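Painting a Bathroom Vanity: Your Questions

We get a lot of mail about painted vanities, more than we get about anything else we do at Noiphan, and the same worries come up again and again. Kanokwan Tanasarn has gathered up the answers she finds herself typing most often. If yours isn't covered, do write to us, we love hearing what people are working on!

Can I really paint a vanity, or should I just buy a new one?

Most of the time you can paint it, and I would try that first. If the doors hang straight and the bottom panel hasn't gone soft from an old leak, there is plenty of life left in it. One of our readers was quoted $1,169 for a replacement before anybody had even talked to her about the plumbing, and she spent a little more than $100 on paint, primer and new knobs. Press your thumb into the floor of the cabinet near the drain pipe. If it gives, fix that before you think about color.

Do I have to take the doors off?

You don't have to, but please do. Paint runs on anything standing upright, and lying flat it has a chance to settle. Put a bit of masking tape inside each door with a number on it, and the same number inside the cabinet where it belongs. Drawers should come all the way out too. Find a low stool while you're at it, your knees will thank you by the second coat.
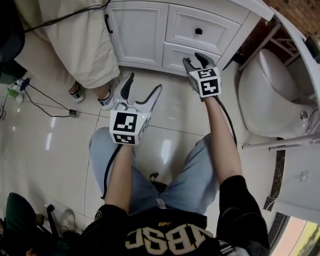 Keep the hinges and screws for each door in their own sandwich bag and tape the bag shut. I once put all of mine in one coffee can and spent a whole evening sorting them out again.

How much sanding are we talking about?

Less than you fear. You only want to dull the shine so the primer has something to hold on to. Wash everything first with a degreasing soap, rinse it, let it dry overnight, and then go over it lightly with a fine sanding sponge. Hairspray is the real troublemaker in a bathroom (it leaves a film you can't see, and paint peels right off it), so wash the fronts twice if anyone in the house uses it.

How do I get into the grooves on raised-panel doors?

With a small angled brush, and before you touch the roller. Do the grooves and molding first, then the flat center, then the outer frame of the door. Go easy on how much paint you load, and check the corners ten minutes later for drips. A drip is easy to brush out while it's wet and a real nuisance the next day.

Should I paint the insides of the drawers?

I leave mine bare and put in a liner. Painted sides can stick, especially in a steamy room, and then you're tugging at the knob every morning. The front and its edges are plenty. If you can't stand the look of the old inside, one thin coat on the drawer bottom does no harm.

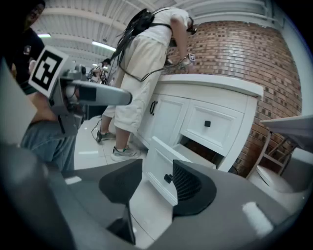

Do the knobs and handles have to match?

Not at all! Bar handles on the doors with square knobs on the drawers look lovely together as long as the finish is the same. Do measure the distance between the screw holes before you order anything, or you'll be filling and drilling.

When can I use it again?

Dry to the touch comes in a few hours, but paint keeps hardening for weeks. Somkiat Chareonsuk, who does most of our painting, hangs the doors after two days and asks people to be gentle for a month. No wet washcloths draped over the doors, and wipe up splashes when you see them.

Last updated November 22, 2020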